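Estrada estreita asfaltada, sem marcações no pavimento, com berma de gravilha do lado direito.

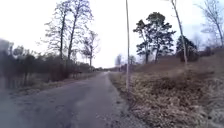

Estrada rural asfaltada nos arredores de Sollitley

Nevoeiro de radiação de Sollitley

O nevoeiro de radiação de Sollitley é um fenómeno meteorológico local que se forma durante a noite na planície agrícola entre as localidades de Sollitley e Flindon, sobretudo no outono e no inverno. Resulta do arrefecimento do solo em noites de céu limpo e vento fraco, favorecido pela humidade dos terrenos baixos junto ao rio Soylu. É conhecido na região pela persistência durante a manhã e pelos efeitos na circulação rodoviária e na atividade do aeródromo de Moltbridge.

Formação

Depois do pôr do sol, a superfície perde calor por emissão de radiação infravermelha. Quando não há nuvens que devolvam parte dessa energia, o solo arrefece depressa e o ar em contacto com ele acaba por atingir o ponto de orvalho. O vapor de água condensa então em gotículas muito pequenas, que ficam em suspensão e reduzem a visibilidade.

A intensidade do vento é determinante. Com ar completamente parado, a condensação tende a ocorrer diretamente sobre a vegetação, sob a forma de orvalho ou geada, e a camada de nevoeiro fica reduzida a poucos metros. Uma brisa fraca distribui o arrefecimento por uma camada mais espessa. Se o vento aumenta, a mistura com ar mais seco e quente impede a formação do nevoeiro ou eleva-o, passando este a nuvem baixa do tipo estrato.

O relevo reforça o processo. O ar frio desce pelas encostas a norte de Flindon e acumula-se na planície, onde se estabelece uma inversão térmica. A camada abaixo da inversão tem, nos episódios mais marcados, quase 100 metros de espessura.

Distribuição e frequência

Os primeiros bancos surgem em regra junto ao Soylu e alargam-se depois para leste, acompanhando as valas de drenagem. A vila de Sollitley, situada num terreno ligeiramente mais alto, fica por vezes acima da camada, enquanto os campos em redor permanecem cobertos.

Novembro é o mês com maior número de ocorrências. As noites são já longas, o solo está húmido após as primeiras chuvas e as situações anticiclónicas são frequentes. No verão o fenómeno é raro e limita-se a bancos pouco espessos, que desaparecem logo após o nascer do sol.

A série de observações da estação de Moltbridge abrange 29 anos e regista 276 episódios com visibilidade inferior a um quilómetro. A série tem falhas nos primeiros invernos, quando as leituras noturnas eram feitas manualmente e nem sempre ficavam anotadas.

Dissipação

A dissipação começa com o aquecimento do solo pela radiação solar que atravessa a camada. As gotículas evaporam primeiro junto à superfície, e o nevoeiro pode elevar-se durante algum tempo antes de se fragmentar. No inverno, com o sol baixo, o processo prolonga-se até ao início da tarde. A chegada de nuvens médias ou altas durante a manhã pode atrasá-lo ainda mais - a mesma cobertura, se estiver presente durante a noite, dificulta a formação.

Efeitos

Nas estradas secundárias da planície, a visibilidade pode variar muito em distâncias curtas, e os condutores entram nos bancos de nevoeiro sem transição. Com temperaturas negativas, as gotículas sobrearrefecidas congelam em contacto com superfícies expostas e formam sincelo em vedações, ramos e cabos.

O aeródromo de Moltbridge não dispõe de sistema de aterragem por instrumentos, pelo que as operações são suspensas enquanto a visibilidade estiver abaixo dos mínimos. Na agricultura, a humidade prolongada sobre as folhas favorece o míldio e outras doenças causadas por fungos. A camada também reduz a perda de calor do solo depois de formada, o que limita a severidade das geadas em algumas noites.

Estudo e previsão

O primeiro trabalho sistemático sobre o fenómeno foi realizado por Songül Eren, que instalou 3 mastros com termómetros e higrómetros a diferentes alturas entre o rio e Flindon. As medições mostraram que a inversão se formava mais cedo na parte ocidental da planície. Dilek Uysal retomou esses dados e comparou-os com imagens noturnas de satélite, nas quais o nevoeiro se distingue pela diferença de temperatura de brilho entre dois canais do infravermelho.

O método tem limitações quando existem nuvens altas, que ocultam a camada inferior, e não permite separar com segurança o nevoeiro dos estratos muito baixos. A previsão local combina por isso as imagens com as leituras de superfície. A versão do boletim de visibilidade em uso foi adotada em 10 de julho de 2024 e distingue entre nevoeiro contínuo e bancos isolados.

Ver também

Inversão térmica
Nevoeiro de advecção
Ponto de orvalho
Sincelo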